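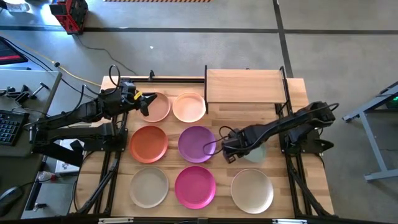
Plate Color and Food Waste in the Ollow Hall Dining Room
Final project report, Introduction to Research Methods
2026-04-02

Background

Our group wanted to know if the color of a plate changes how much food students leave behind. Several articles we read for class said people serve themselves more when the food and the plate are close in color. Most of those studies were done in labs with one meal and one type of food. We wanted to try it in a normal dining room at lunch.

Ollow Hall is the smaller of the two dining rooms on the Otstead campus. It serves lunch buffet style and normally uses white plates. The kitchen manager gave us permission to swap the plates on the pasta line only.

Method

We ran the study over 11 lunches. On each day the pasta line had plates of one color: white, orange or purple. The order was drawn from a hat before we started. All plates were the same size and came from the same supplier, Serano. The menu on the pasta line was always penne with either tomato sauce or cream sauce.

Two group members stood at the dish return. One scraped leftovers from the study plates into a bin, and the other made a tally mark for each plate. The bin was weighed at the end of lunch on a Kong kitchen scale. We did not talk to diners about the study, and we did not write down who returned which plate.

Results

We collected 771 plates in total. Of these, 331 were white and the rest were split between orange and purple. White plates had the most leftover food per plate on cream sauce days. On tomato sauce days there was very little difference between white and orange. Purple plates came back with the least food on both kinds of days, but we only had three purple days, and one of them was a Friday when lunch was quiet.

Problems

Some diners took a second plate from the salad line, which still had white plates, and moved food onto it. We could not separate these on white days. Napkins also ended up in the bin. We picked out the ones we saw, but wet napkins add weight.

Our original plan was to collect some 600 plates, so the sample was larger than expected. It was still too uneven across colors for the statistical test we had proposed, and we report averages only.

Next steps

A second round should use the same number of days for each color and change the plates on every line. We would also weigh the food before it is eaten. The kitchen has agreed to keep the colored plates in storage until the end of April.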